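The Great Cable Sort, Part One

So I finally did the drawer. If you have been reading this newsletter since December you know which drawer I mean, the one under the printer that stopped closing sometime last winter and that I have been bumping with my hip ever since. I tipped the whole thing out on the dining table on Sun 2 June, put the radio on, and figured it would take me until lunch. It took me until supper, and I had to eat that standing up at the counter!

There were 26 cables in there. I know the number only because Ritu Singhal bet me a coffee it would be over 30 and I wasn't about to pay up without checking. (Ritu, I take mine with oat milk.) Most of them were black, most of them were in one big knot, and a good few I couldn't have named if you paid me. The square one for the old scanner, sure. The flat one for a camera I gave to my nephew, okay. But then you get down to the little ones, and at arm's length without my glasses they all look alike.

My system, such as it is: lay each cable out straight and look at both ends before deciding anything. I used to sort by length, and that was a mistake, as I ended up with three different kinds of plug in the same bag. Now I go by the plug. USB-C gets its own bag, with the slim rounded tip that goes in either way up, and I have to say I've gotten fond of it. Everything older goes in the second bag. Anything with a split where the cord goes into the plug goes straight to the electronics recycling, no second chances. I used to wrap those in tape and keep them for years, and Shabani Mrema was very firm with me about it after the last swap table.

For tying them up I like a loose loop and a strip of hook-and-loop tape. Please don't wind them tight around your hand, I did that for ages and it's hard on the cord right by the plug.

Labels I am still arguing with myself over. I tried masking tape flags and they went gummy. Jabari Mutiso uses bread bag tags with the name of the gadget in ballpoint, and I've started saving mine, but we don't eat that much bread. Send me your ideas and I'll print the good ones next time, along with whatever I find in the box of chargers behind the door.

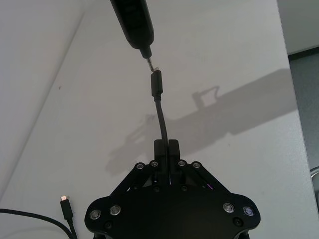 Can I use any USB-C cable to charge my laptop?
It depends on the cable. Plenty of USB-C cables will charge a phone just fine but aren't rated for the power a laptop wants, so check the wattage on the packaging or the plug and match it to your laptop's charger.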